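Fold a Sweater Flat on the Bed (so it fits the drawer)

Filed under: closet, laundry, Stosside house notes

Quick one. September, cold mornings, sweaters coming back out. I had a pile on the chair and a drawer that wouldn't shut. Redid the whole lot before lunch.

What you need

A bed, made. Sheet pulled tight, no blankets on top, they swallow the folds.
Lint roller. Mine is a Plonix, 60 sheets, any kind works.
A sweater that is fully dry. Check the cuffs and underarms, thick knits lie to you.
Time: 2 minutes each once you get going. First one takes longer, fine.

Don't hang knits. Shoulders get those little bumps and they never go away. I lost a good Mackay cardigan that way and I'm still mad about it.

Step 1. Clear the bed

Pillows up to the headboard or on the floor. Smooth the sheet with your forearm, not your hand, goes faster.

Step 2. Lay it out

Front side up, neck toward the headboard. Sleeves out to the sides, angled down a bit. Don't pull them straight, you'll stretch the shoulder. Pat teh body flat from the middle out. Buttons at the neck, do them up now or you'll forget.

Dark red knit, neck end toward the headboard: 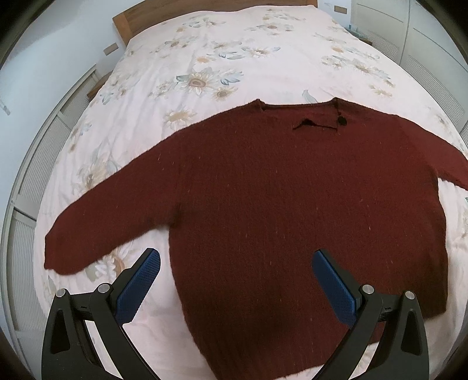
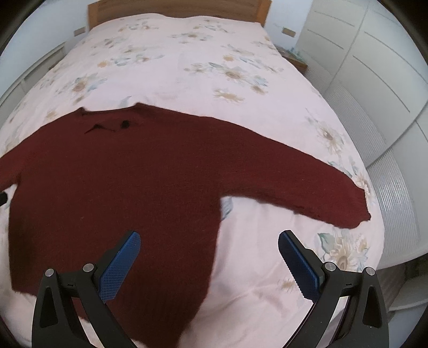

Step 3. Roll off the lint

Top to bottom, light pressure, same way the ribs run. Dark colors show everything. Front now, back after you flip. If it's pilled use a sweater comb first and then roll, otherwise your doing it twice.

Step 4. Flip and fold

Face down. Left side in to the middle, sleeve folded back down along the body. Same on the right. Sleeves should lie flat on top of each other or side by side, doesn't matter, just no lumps.

Then hem up to the middle, and up again to the neck. Turn it over. Should be a rectangle. If it's a wedge, one side came in too far, open it up and redo that side only.

Step 5. Into the drawer

Stand them on edge, fold side up. Chunky ones at the back. Don't cram. If you have to push, take one out.

Bulky stuff I put in a Bimumance fabric bin on the shelf instead. Cedar block in there, sand it when the smell fades.

Next up: scarves. Different fold, shorter post.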